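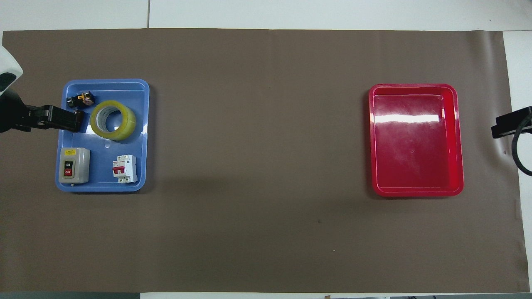

Tarelora to Open Small Appliance Repair and Parts Center in Drodow

DRODOW, 17 March 2009 - Tarelora, a supplier of replacement parts for household appliances, will open a walk-in repair and parts center on Araya Street in Drodow next month. The center will take in small appliances for repair, sell parts over the counter and accept worn-out switches, relays, timers and cords for recycling.

Share this (9)

The new center takes over the ground floor of the former Jetelum furniture showroom, which closed last year. Tarelora signed the lease in February and has since put in new wiring, workbenches and shelving. The upper floor will be used for storage and for the company's mail-order desk, which is moving from its present address on the edge of town.

Tarelora has sold parts by mail since it was founded. Customers in Drodow have been able to pick up orders from the warehouse door, but there has never been a counter where a person could bring in a broken part and have it matched. Calls to the mail-order desk show that this is where many home repairs stop. The owner has the old part in hand, the number on it is worn off, and the manual is long gone.

At the Araya Street counter, staff will measure and test the old part, look it up in the company's catalog and sell the replacement on the spot if it is in stock. The opening stock will cover 1,445 different parts for toasters, coffee makers, fans, irons, space heaters, vacuum cleaners, sewing machines and similar goods. Parts not on the shelf can be ordered from the main warehouse and picked up in 2 business days. There is no charge for matching a part, and customers do not have to buy the replacement from Tarelora.

Customers who would prefer not to do the work themselves can leave the appliance at the repair desk. Each item will be looked over and given a written estimate before any work begins. If the customer turns down the estimate, the appliance is handed back as it came in. Finished repairs carry a 300-day guarantee on both the part and the labor. Appliances not picked up after repeated notice will be taken apart for usable pieces.

The center will not repair microwave ovens, gas appliances or anything with a sealed refrigeration system. Owners of those items will be given a list of licensed repair shops in the area. Large appliances such as washers and dryers will not be taken in at the repair desk, but parts for many of them can be ordered at the counter.

Recycling bins will stand just inside the front entrance. Small electrical parts, cords and plugs may be dropped off during open hours whether or not the person is a customer. Batteries must be removed first and placed in the separate battery bin. Light bulbs and paint cannot be accepted. Material from the bins will be sorted upstairs and sent to a metals recycler on a regular schedule. Parts that test good will be kept for older appliances whose makers no longer supply them, and will be marked as used and priced lower than new ones.

Tarelora expects demand for repairs to keep growing this year as households hold on to appliances longer before buying new ones. Orders for heating elements and thermostats rose over the winter, and the mail-order desk has also seen more first-time customers asking for basic advice. The company has rewritten its printed instruction sheets for the most common repairs, using larger drawings and fewer technical terms. The sheets will be free at the counter and will be packed with mail orders once the current supply of the old ones runs out.

An evening class in basic appliance repair will begin after the center has settled in. The first session will deal with lamps, cords and plugs, and later ones with switches and small motors. Each class is limited to 9 people. Tools and practice parts are provided. Sign-up sheets will be kept at the counter.

The center will be open Monday through Saturday from 9 a.m. On Saturdays the repair desk will close at noon, with the parts counter staying open through the afternoon. Parking is behind the building and is reached from the alley. The rear door has a ramp and should be used by anyone bringing in a heavier item such as a vacuum cleaner or a sewing machine in its cabinet.

Mail-order service will continue without a break during the move. Customers with open orders do not need to do anything. The mailing address on the order form in the spring catalog is already the new one, and mail sent to the old address will be forwarded through the end of the year. Pickups at the warehouse door will end on the day the Araya Street counter opens.

About Tarelora

Tarelora supplies replacement parts for household appliances to home users and independent repair shops. The company keeps its main warehouse outside Drodow and publishes a parts catalog twice a year. Catalogs may be requested by mail or picked up at the new center.

Press inquiries: Tarelora Press Office, Araya Street, Drodow

2 comments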